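Open day at the Imolum bindery, Vencombe

Imolum prints and binds short-run paperbacks for small presses and self-published authors, most of it genre fiction. The Vencombe plant opened to authors in May 2023, and I went to see how a romance series gets from an uploaded PDF to a boxed order. Visitors were split into groups and taken through prepress, print, binding and dispatch in that order.

Prepress was the most useful stop. Files are checked for trim size, bleed, embedded fonts and spine width. The operator ran two covers from the same series and put them on one screen. The spine text on the second sat visibly lower. According to the plant, spine errors account for 37 of every 100 rejected files, mostly from authors who changed the page count after the cover was finished. Corrected files go to the back of the queue.

Interior pages are printed on two toner lines. The older one, known in the building as Dasel, handles cream stock only. Minimum order is 19 copies per title. A series can be submitted as one job if all volumes share a trim size, and the plant will then print the covers together to keep the color consistent.

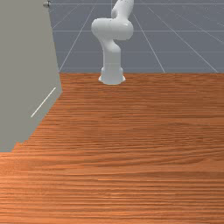 White robotic arm on a wooden tabletop, computer rendering.

Binding uses hot-melt glue for standard orders and PUR glue on request. PUR copies are held for 24 hours before trimming. I handled samples of both at over 400 pages. The PUR copy opened flatter and the spine showed less creasing. The price difference is 5 percent, and for an omnibus edition I would pay it.

Dispatch quotes 72 hours from approved proof to pickup. Cartons go out through Antoniuk, a regional carrier, with tracking by order number. Split shipments to several addresses are possible but each address is billed as a separate order, including handling. Signed bookplates can be supplied by the author and inserted at this stage.

Foil covers and sprayed edges are not offered at Vencombe. Staff said edge printing is planned for October on the smaller trim sizes. Paper samples were available at the exit, and I took the cream and the white in both weights.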